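Wurkeo Bench Safety Kit, Model 192
Guarding and setup standard for countertop manipulators

Product code: WK-192
Supplier: Kilbridge
Availability: in stock, ships from August

Overview
The Model 192 kit covers the marking, stop hardware and written rules needed to run a single arm at a kitchen-type counter. It is sold to labs and test shops that run the same task on a real bench and in simulation and want one rule set for both.

Contents
Stop button with 3 m cable
Floor and counter marking tape, 18 m
Printed rule book, revision of May 3, 2022
Blank setup sheets, pad of 192

Rule book
Edited by Zübeyde Oral and Ikechukwu Iyamu. Section 2 sets the speed limit for shared space. Section 4 covers tool changes and lockout. Section 5 covers object placement and applies without change to simulated counters.

Placement rules (extract from Section 5)
5.1 Record the start position of every object before the first run.
5.2 Leave a clear gap between the target object and any fixed item.
5.3 Wire racks and other open mesh items are treated as snag hazards. Keep them outside the planned path of the fingers.
5.4 Start each run with the gripper empty.
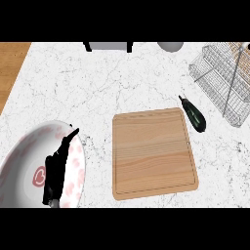 5.5 Ceramic ware within reach of the fingers is to be entered on the setup sheet, with its distance from the counter edge.
5.6 A run in which an unlisted object is touched is logged as a fault and repeated from the recorded start position.

Ordering
Replacement rule book: part 543. Setup sheets are also sold separately. For site licenses, contact Letay Zeleke at Kilbridge.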